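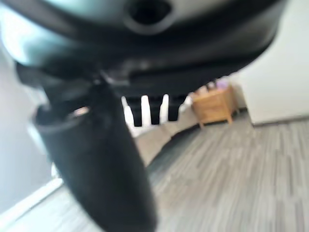 If you're planning to show a robot arm to the public in a room set up like somebody's home, start with the furniture and leave the robot until later. I did it the other way round for our first open day at the Kallosmont building in Plerport and spent the whole morning shoving things about while people queued in the corridor. What you want is a long clear run of floor with the furniture along it, and something at the far end for the arm to be heading towards. A little wooden cabinet on short tapered legs does nicely, with a few small bits on top, and something long, low and beige beside it, and then a thick black finger hanging down in front of it all looks enormous! Visitors love that. They come in expecting a factory and get a living space with a great big hand in it.

So this is how I set up a demo now, in the order I do it. Ours is the Zaidi arm with the Mada control software, but most of this will work for whatever you've got.

What you'll need

The arm, obviously, and its charger
A tape measure
Floor tape in a colour that shows up on your floor (ours is stripy, so pale tape is useless)
Two or three objects for picking up, plus spares
A screen the visitors can see from where they're standing
A sign with the running times on it
Somebody to stand by the stop button who isn't also doing the talking

Step 1: Put the furniture in and measure

Get the big pieces in first. I leave 106 cm between the front of the furniture and the opposite side of the robot's lane, and that suits our base with a bit to spare. Yours may be wider, so drive it down the lane once with the arm folded and once with it stuck out to the side before you commit. Have a look at the skirting boards too. We clipped one on the turn last April and I still get reminded of it.

The target cabinet wants to be at a height the arm can reach without stretching. If the elbow is nearly straight when the fingers get there, shift the cabinet or raise the things on top of it. A straight elbow wobbles, and a wobble on a big screen looks dreadful.

Step 2: Mark the line

Put the tape down before anybody comes in. Ours goes 187 cm back from the furthest point the hand can get to, which felt silly and over the top until I watched a whole family lean over it together. Run it right to the wall at both ends. If you leave a gap, a toddler will find it.

Pushchairs and wheelchairs go at the front, so leave a flat bit there with no cables across it. I once had a lovely neat cable cover exactly where a wheelchair user wanted to sit, and we had to stop and rip it all up.

Step 3: Choose what it picks up

Soft and chunky is best for the first go of the day. A rolled-up pair of socks, a sponge, a knitted rabbit (we've had the rabbit for ages now and it has its own fans). Keep shiny things and see-through things for later on when the room's warmed up and you don't mind a miss. Try each object from the left and from the right, and a bit turned, because you will not put it back in the same place each time, whatever you tell yourself.

Don't crowd the top of the cabinet. A few things look homely, but as soon as they're touching each other the arm has to be much cleverer than you need it to be at ten in the morning.

Step 4: Sort out the screen

People at the back can't see the fingers at all, so give them the close-up view. The hand blocks quite a lot of it when you're in tight, so tell them that early on or you'll be asked why it's so dark. I say something like "you're looking past its knuckles" and they get it straight away.

Check the screen with the lights as they'll be on the day and the blinds where they'll be. White walls bounce a lot of light about. We tested ours in the evening and it was beautiful, then the sun came round and the pale end of the room went to nothing.

Step 5: Write your talk, then chop it

My first version went on for half an hour, and by the end of it the children were lying on the floor. Now it's 11 minutes from hello to goodbye and I still think it could lose one. Mine goes:

Say hello, point out the line, and show them the stop button (press it, they like the clunk)
Wave the arm about a bit with nothing to pick up
First pick, slowly, with me talking over it
Second pick at normal speed with me keeping quiet
Let a visitor choose the third object from the tray
Questions

Keeping quiet on the second one is harder than you'd think! But you hear the room go still when the fingers close, and it's my favourite bit of the day.

Step 6: Decide how many people

We let in 30 at a time. More will squeeze in, but then the ones in the middle can't see over the ones in front and they drift off to find the tea. Put the next start time on the door in big writing and change it every single time, even if you're running late. Especially then, really.

Step 7: When it drops something

It will. Leave the object where it lands, stop the arm, walk round and pick it up yourself, and carry on talking while you do. I used to apologise and go pink. These days I ask the room what they think happened and somebody usually gets it: the thing was too far over, or one finger got there before the others. Then we try again with it moved a bit. That has led to better questions than any of the tidy runs.

If it drops the same object twice, swap it for another and don't go back to it until the room's empty.

Packing up

Fold the arm before you move any furniture, then do the tape (pull it low and slow or it takes the floor finish with it). Charge overnight. Write down which objects went well while you can still remember, and put the list in the box with the rabbit. I keep meaning to type mine up and at the moment it's on the back of a parking ticket.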